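Levora Label Printer: Set-up Guide
Section 3. Loading, item list and first print

Issued by Celtix, Preltulthorpe
Issue date: Jun 9, 2023

This section applies to the Levora desk unit when used for marking opened sauces, dressings and dry goods in kitchens and canteens. Complete Section 2 (power and network) before starting.

3.1 Loading a roll

1. Switch the unit off at the rear and wait for the display to go blank.
2. Press both side catches and lift the lid until it locks upright.
3. Remove the shipping card from under the print head. Keep the card for transport.
4. Fit the roll on the spindle with the printed arrow facing the front slot.
5. Feed the loose end under the guide bar and out through the slot by one full label.
6. Slide the green width guide against the roll. The roll must still turn by hand.
7. Close the lid and press on both corners until each catch clicks.
8. Switch on. The unit feeds one blank label and stops.

CAUTION: The print head becomes hot in use. Do not touch it or clean it until the unit has been off for 21 minutes.

Note: A standard roll holds up to 400 labels. The roll counter does not reset by itself. After each change, open Menu, Roll, Reset.

3.2 Choosing a label position

Decide on one position for each type of container and keep to it across the site. Labels placed on lids and caps are lost when the lid is swapped, and should be used only where the body of the container cannot take adhesive. For bottles, use a flat or gently curved part of the side, clear of the maker's own ingredients panel and date mark.
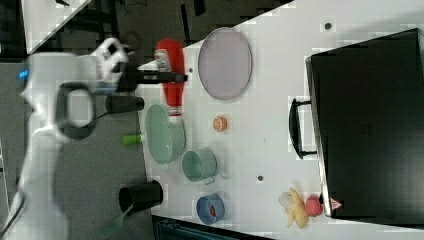

Figure 3-1. Squeeze bottle on its side, with the cap end at the gripper.

Do not apply a label over a seam or a moulded ridge. The edge will lift in cold storage and the barcode may not scan. If the container has been chilled, dry the area with a paper towel first. Freezer stock (blue core) may be used on cold surfaces but not on oily ones.

3.3 Building the item list

The unit prints only items held in its list. The list can be typed in at the display or sent from a computer as a text file. Sending a file replaces the whole list, so save a copy first.

1. Open Menu, Items, New.
2. Enter the item name as staff say it. Avoid supplier codes.
3. Select a storage type: Ambient, Chilled or Frozen.
4. Enter the opened life in days, taken from the maker's pack.
5. Tick each allergen that applies. If none applies, tick None declared. A record with no box ticked will not save.
6. Press Save. The item is placed in the list by name.

The memory holds 1,696 items. When it is full, the display shows LIST FULL and further entries are refused. Delete items under Menu, Items, Tidy. Deleted items cannot be brought back.

CAUTION: The unit does not check the opened life against any other source. The site is responsible for the value entered.
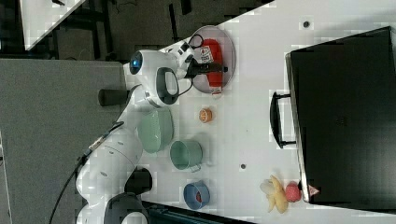
Item names longer than the label width are wrapped to a second line, and the type size drops by one step. Where both lines are used, the barcode moves to the lower edge and needs more clear space when the label is applied. Check this on the containers that are handled most. A bottle stored or served lying down, like the red one on the round plate, should carry its label on the side that faces upwards in that position, so that the use-by line can be read without lifting it. For jars and tubs, the front is usually suitable. Record the agreed position in the Notes field of the item, where it will appear on the display before printing.

3.4 First print

1. Select an item and press Preview.
2. Compare the date shown with a wall calendar. If it is wrong, return to Section 2 and set the clock.
3. Set Quantity to 3 and press Print.
4. Tear the labels upwards against the bar.
5. Scan each barcode. A short tone means the code has been read.
6. If the print is faint on one side, reopen the lid and check that both catches have closed fully.

Note: Labels printed during set-up carry real dates. Destroy them after the test.

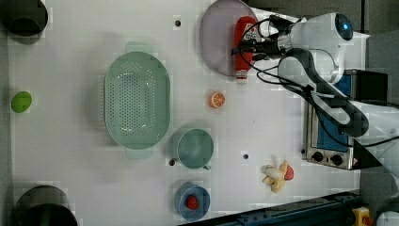 Tran reports that after a list was sent by file, several chilled items came back with the storage type set to Ambient, and asks whether the file or the unit was at fault. The cause is a blank storage column, which the unit reads as Ambient. Fill the column on every row before sending, then open a few chilled items at the display and check them. A warning for blank rows will be added in the July software release.

3.5 Settings to record

Write the following on the card inside the rear cover:

Unit serial number
Software version
Roll type in use
Name of the saved list file
Date format selected

Continue to Section 4, Daily use and cleaning.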